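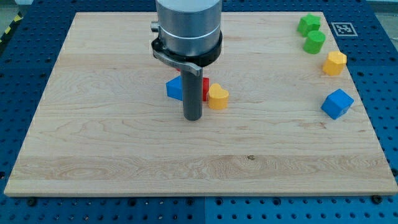
**Figure 2.1** A maple board lying flat. The grain runs lengthwise in wavy streaks, with a small dark knot right of center.

# Chapter 2: What a Grade Can and Cannot Tell You

Lumber comes with a grade, and most buyers treat the grade as a fact about the wood. It is closer to an opinion. Someone looked at a board for a few seconds, compared it with a set of written rules, and made a mark. The rules are sensible enough. Whether they answer the question you are asking is another matter.

Take knots. Beginners are taught that knots are defects, and for a shelf under load the warning is fair. But a small, tight knot in a wide panel may do no harm at all, while slanted grain in a perfectly clear board can cause it to snap. Many grading rules for hardwood were written around how much clear material could be cut from a board. They say little about strength and less about beauty.

Drahomíra Kuruc ran into this problem when she bought 230 boards for the Hudec furniture shop, all sold under a single grade. She sorted them again by hand and found that she disagreed with the seller on a good many. Her notes are often quoted as proof that the seller was careless. I doubt they prove that. Kuruc wanted tabletops, and the seller had been thinking of chair parts — two people with different saws in mind.

Figured wood makes matters worse. Words such as "curly" and "quilted" sound precise, yet dealers use them loosely, and prices follow the words. Be wary of any catalog that lists a figure without showing the face of the board.

In this chapter we look at how grades are assigned, then at moisture, which the grade stamp may not mention. Before reading on, write down what you think "select" means. Keep the note for Section 2.2.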